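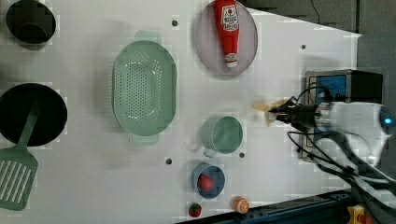
# Questions about the play kitchen sets

My name is Rosângela Brito and I answer the letters for Ovana, a small toy lending library in Bendstead. Parents and teachers ask me many of the same questions, so I have written the answers on one page. Please read it before you borrow.

### What is in a kitchen set?

Every set has cookware, dishes and toy food. The green and black set has a deep black pot, a big black frying pan, a green spatula with slots, a mint green colander with two little handles, a light green measuring cup, a plate and a small blue bowl. With the food you will find a strawberry and a ketchup bottle with a white cap. There are other pieces of food too, and these are written on the card inside the lid of the box.

### Are all the sets the same?

No. We have 11 kitchen sets and they came to us in different years. The newest is called Zulu, and the children like it for the name, I think. If your child wants one special piece, please write this in your request and I will look in the box for you.

### For what age are they?

We lend them for children from three years. The strawberry is a small piece, so please keep it away from a baby brother or sister who still puts everything in the mouth.

### Can we use the pot and the pan on a real stove?

No, please. Also not in the oven and not in the microwave. The whole set is only for play, also the pieces which look like the ones in your own kitchen.

### How do I wash the set?

Use warm water with a little dish soap and a soft cloth. The colander needs more patience than the other things, for the rows of small holes hold play dough very well. An old toothbrush is good for this. Dry everything with a towel before you close the box.

Please do not put the ketchup bottle under water. The label will not survive it. Wipe it with a damp cloth and it is enough.

### Can the children play with water, sand or dough?

Water, yes. Dough, yes, if you clean it the same evening. Sand makes scratches in the pan, so we ask you not to take the set to the sandbox.

### We lost a piece. What must we do?

Write to me with the number of the box. For a small food you pay nothing the first time. For a bigger piece, like the pot or the colander, we ask that you help to replace it. Sometimes the piece comes back after some weeks from under a sofa, and then we return your money.

### How long can we keep a set?

Three weeks, and you can ask for one week more if no other family is waiting. In July we are closed, so a set borrowed at the end of June can stay with you until August.

### Where do I bring it back?

To our room at 234 Fornton Road, before 5 p.m. Put the pot and the pan at the bottom of the box, then the colander with the small foods inside it, and the spatula on top. When it is packed in this way the lid closes without force.

### Do you accept old toy kitchens as a gift?

Yes, if they are clean and not broken. Extra plates are very welcome at the moment.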